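Thursday, May 31, 2018

Open day, second group. Notes so we don't repeat the setup mistakes in July.

Doors at 1. Group was 12 people from Rengifo plus Hortensia Villca, who stayed for the whole afternoon. Reiko ran the arms, Chukwuemeka talked, I kept the log.

Battery on the left wrist camera was fine this time. Network dropped once during the intro, so Chukwuemeka did the safety talk early. Tape line on the floor needs to move back a step. People lean over it.

Program was the shelf task only. We cut the towel folding after the morning, too slow for a crowd. Let the visitors pick the order of the objects and they wanted the laptop first. Speed set to 40 percent. Reiko had the approach angle steeper than in the Lemum runs and I think we should keep it, but check with Yurani before changing the defaults. 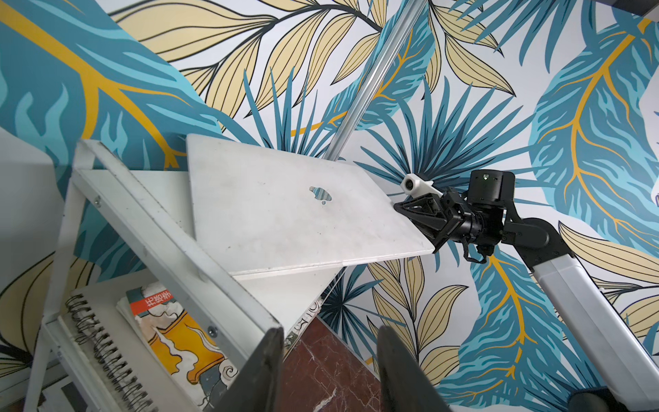

Laptop at the shelf, right gripper on the near end, left gripper open.

Questions from the group, mostly for Chukwuemeka: how hard does it squeeze, what happens if the power goes, can it do plates. Told them plates are on the list. Hortensia asked for the grip force numbers in writing.

To do:
- send Hortensia the force table
- 3 more chairs for the back row
- retie the cable under the right wrist, it hangs too low
- ask Dayana if the Vilulitz group still wants the July slot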